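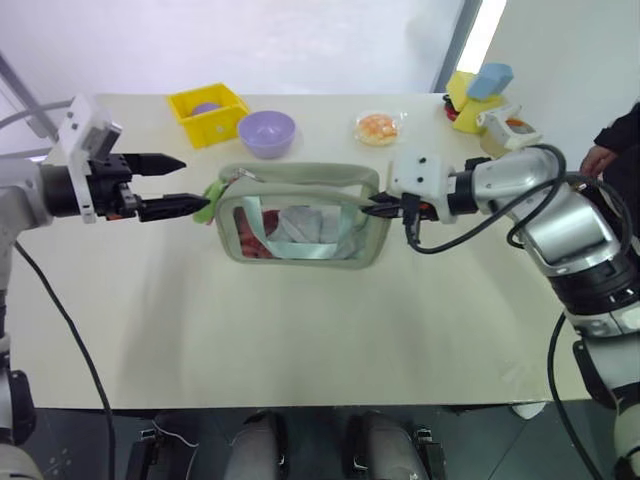
Fig. 1. Clear zip pouch with fabric trim, on a white table.

Household Storage, Handout 9
Course notes by the Vulholm teaching group, July

Small things are lost more often than big ones. Today we compare the clear pouch with the open basket.

The pouch. You see the contents through the side, so a label is not always needed. A tab at the end helps to hold the bag while the zip is moved. Do not fill it until the plastic is tight, the corners of the zip suffer first.

The basket. Good for balls and other things which are taken many times in a day. It has no lid, so small packets should go in a pouch before.

Homework: choose one drawer and sort it into pouches. Write down what was left over. Please bring the list at 9.

Related handouts
Folding and rolling
Labels for the Koubek shelf
Travel bags, page 19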